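Nollton families invited to free October half-term activities

Issued Wednesday, September
By Obed Opoku, Nollton Family Days

Families in Nollton will be able to choose from 33 free or low-cost activities this October half-term, under a programme published this morning. Bookings open at 10am on Wednesday through the Family Days website and at the front desk of Nollton Library.

The programme is for children aged two to 14 and covers the whole of the holiday week. Most sessions last an hour and a half. Under-eights need an adult with them throughout, and one adult may bring up to three children. Older children can be left at sessions marked with a star in the timetable, provided a contact form has been filled in beforehand.

Last October's programme took 2693 bookings, with the longest waiting lists for the baking and swimming sessions. Both have been given extra places this year. The pool at Bolger Leisure Centre will run its inflatable session every afternoon, and the kitchen at the Roltus Centre will be open for family baking in the mornings. Children will make cheese scones and a tray of flapjack, and should bring a tub to take them home in. 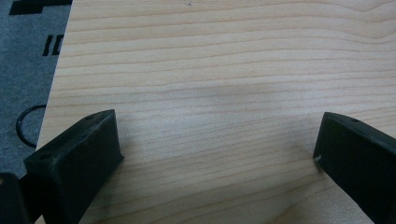
Woodwork for families returns to the Roltus Centre after a year off. There are two sessions, one for ages five to eight and one for ages nine and over, and each child will make a small shelf or a bird feeder. The younger group will work with pieces that have already been cut. The older group will start from a plain board and do their own marking out and sawing, and they will be shown how to read the grain first – the fine wavy lines running across a pale board, and the places where they bunch together or rise into an arc. Aprons and goggles are provided. Long hair should be tied back and sandals are not suitable.

Outdoor activities include a leaf trail in Bolger Wood, a pond visit and a family bike ride along the old railway path. The trail is suitable for pushchairs as far as the second gate. The bike ride is five miles and there is a café stop halfway. In heavy rain the pond visit will move indoors, but the trail and the ride will go ahead.

Julletti Puppet Theatre will give two performances of its new show for under-sevens in the library's upstairs room, where there is a lift. The second will be a relaxed performance with the lights left up and space to move about.

Obed Opoku, who runs Nollton Family Days, said: "Half-term creeps up on people, and a week of outings costs a lot if you have more than one child. We've tried to put something on in every part of town, so most families can walk to at least one session."

Baking and woodwork cost £2 per child, towards ingredients and materials. Everything else is free. A thousand printed timetables – 1000 exactly, so please share – are being sent out through schools and nurseries, and copies can be picked up at the library.

Comments

Kaz_and_the_twins: Is the swimming one OK for armbands or do they have to swim a width?

Family Days Nollton: Armbands are fine, but an adult needs to be in the water with them.

petra m: Really pleased the woodwork is back. My eldest still has his bird feeder from the last time.

Grandad Len: Can grandparents bring them or does it have to be a parent?

Family Days Nollton: Any adult who knows the child well, Len. Put your own name on the booking.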